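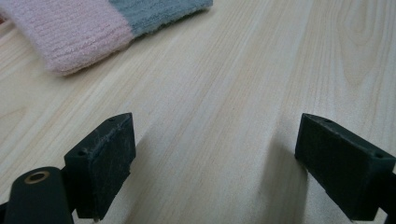 Pink and gray-blue, on the table

From: Stela Bogdan
To: Staruvside Handweavers list
Date: Wednesday, September 19, 2018
Subject: Re: [weavers] Shrinkage and the guest towels

Cameron Fairweather wrote:
> I wove six guest towels in the spring from the Bakmont cotton, and
> every one came out shorter than the pattern said. The pattern tells
> you to allow for shrinkage but gives no number. I measured them off
> the loom and again after the first wash, and they had lost a lot
> more in length than in width. Is it the yarn, or is it me? I would
> like to know before I put on another warp. Also, does anyone hem
> before washing? My hems ripple.

Cameron,

I don't think it is you. Unmercerized cotton shrinks, and the warp shrinks more than the weft in most of what I make. Part of what you are seeing is only the tension coming off. If you measured on the loom with the warp tight, and then laid the towel on a table, you would lose some length before it ever got near water.

What I do now is weave a sample at the start of each new yarn. I make it long enough to be worth measuring, cut it off, leave it overnight, measure it, and wash it the way the finished towel will be washed. Sânziana Cozma told me to wash it twice, and she was right. The second wash took mine down a little more. After that it stayed put.

Write the numbers down with the sett and the yarn lot. I have an old notebook where I skipped the sett for most of a year and it is no use to me now.

On your other question, I hem first and wash after. The ripple usually comes from the hem being woven in the same weight as the body. Try a finer thread for the part that will be turned under, or drop the hem area to plain weave if the body is a twill or a waffle. Press it before you sew it. I used to sew mine on the machine with a long stitch and they puckered every time. By hand they lie flatter, but it is slow and I only do it for gifts.

For water temperature, I wash kitchen and guest towels warm and dry them on medium. If the people getting them are going to use a hot wash, sample hot. Xuelian Song has a chart from the Brumcombe workshop that compares warm and hot for several cottons and a cotton-linen. She may still have it as a file. Xuelian, if you are reading this, could you send it to the list?

I have not used the Bakmont cotton in a while, so I can't say what it does these days. The last cone I had was softer than the one before it and shed more on the loom. Stela Jitaru bought some in May and might know.

One more thing on planning the warp. Count your loom waste separately and don't let the shrinkage allowance eat it. On my loom I can't weave the last stretch whatever I do, and I came up one towel short twice before I started adding the two as separate lines.

I have a partial cone of natural left, same size as yours, if you want it for the hems. I can bring it to the next meeting.

Stela B.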